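Mirville Tenant and Small Claims Legal Help Desk
Second progress report to the Jernard Fund
Sunday, November 17, 2024

Dear friends at the Jernard Fund,

Thank you again for your patience with the date of this report. We had hoped to get it to you at the end of last month, but two of our hearing days were moved by the county and we wanted to be able to tell you how they went. Your grant of $3,000 for the evening help desk has been at work since August, and it has been a real pleasure to look back through the sign-in sheets and remember all the conversations behind them.

As you may recall from our application, the help desk is meant for people in Mirville who have a civil matter that is too small for most law offices to take on and too worrying to face alone. Mostly that means security deposits, repair disputes, letters from collection agencies, and small claims of one kind or another. We open one evening a week, and an attorney from our panel is in the room the whole time. A person can come in with a shoebox of papers (several have, and we love them for it) and leave with the papers in order, the deadlines written on one sheet, and a fair idea of what the judge is likely to ask.

Where we are

We have held 15 evening sessions so far in this grant period. Of the people who came, 26 had a hearing already on the calendar, and those were given a second, longer appointment before their court date. We are especially glad about the second appointment. In the first year we tried to do everything in one sitting, and people went home with their heads spinning. Now the first visit is for listening and sorting, and the second is for practice. We sit down and go through the story out loud, start to finish, and we stop whenever something is unclear. Most folks tell us that they talk far too fast the first time, and so do the lawyers, if we may say so.

Seven of those matters settled before the hearing. In most of these the landlord or business simply answered once a clear letter arrived with the right attachments. The rest have either been heard or are still waiting. We do not count wins and losses in these reports, partly because small claims decisions often land somewhere in the middle, and partly because a person who loses on the law but understands why has still been helped. We know your board has asked about this before, and we are happy to talk it through again over the phone.

Our arrangement with the Skekis law office continues to go well. They lend us an attorney for one session each month and have let us use their conference room for the longer appointments, which gives people some privacy. It also has a door that closes, a luxury at our regular site! The Michiels firm joined the panel in August and has taken on most of the questions about collections, an area where we were thin.
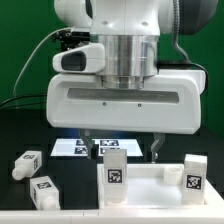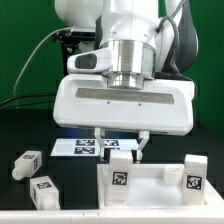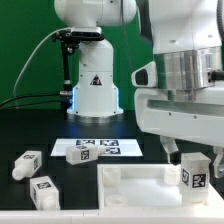
White robotic arm, green backdrop or gray cable in view.

What has been harder

We promised you a frank report, so let us turn to the parts that have not gone as smoothly. The Spanish version of our hearing checklist is late. The first translation was accurate but read like a statute, and when we tried it out with two visitors they both set it aside and asked us to just explain. We have started over with shorter sentences, and we expect to have it printed before the new year.

Attendance on rainy evenings has been poor, and the bus schedule change did us no favors. The last bus now leaves while we are still seeing people, so anyone who signs in late has to choose between a ride home and a full appointment. For now we see bus riders first. We would like to open half an hour earlier, but that depends on when our attorneys can get away from their own offices, and we do not want to lean on them too hard.

We also had more requests than we expected on family matters, custody above all. Our panel is not set up for these, and we have been careful not to give half an answer. Each person got the county referral line and a printed list of what to bring along when they call. It never feels like enough, and we will be thinking this winter about whether a family law attorney might join us for a few sessions.

How the money has been spent

The largest share went to interpreter time, followed by printing and copying. A smaller amount paid for filing fees in cases where a fee waiver was turned down or would have come too late. We bought a used scanner, which has saved a great deal of standing in line at the library. What remains is set aside for interpreters through the end of the grant period, and we do not expect to ask for any change to the budget lines. Receipts are in the envelope that is coming to you by regular mail.

Coming up

We have sessions planned every week except for the holidays. In the spring we hope to run a short evening class on reading a lease, something visitors have asked for again and again. The Skekis office has offered to look over the handouts. If anyone from the Fund would like to sit in on the class, or stop by the desk on an ordinary evening, please let us know a few days ahead so we can check that visitors are comfortable with it. The coffee is not very good but there is always plenty.

With warm thanks from all of us at the help desk,

The Mirville Tenant and Small Claims Legal Help Desk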